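Kidau Lay Assembly

The Kidau Lay Assembly is an annual gathering of lay members of the Veltska congregations, a Protestant fellowship organized across 15 parishes. It meets each August at the Sarkar Centre.

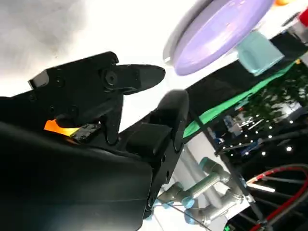
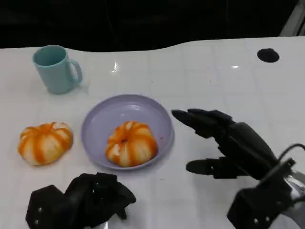
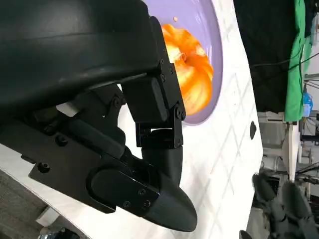
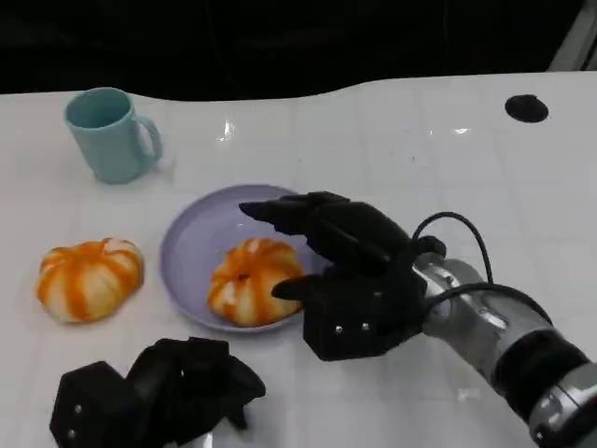 Organization

Each parish elects delegates for a two-year term. The presiding officer, or moderator, is chosen by secret ballot and may not be ordained. Mavis Villanueva was confirmed as moderator on October 24, 2019, after the office had been vacant for one session.

Proceedings

Sessions open with sung psalms from the Flevo Psalter, a collection of 72 metrical settings. Motions on worship require a two-thirds majority - all others pass by simple majority. Decisions are advisory until ratified by the parish councils.

Attendance

Registered attendance was 400 at the first assembly and reached 824 after non-voting observers were admitted. Observers may address the floor at the moderator's discretion.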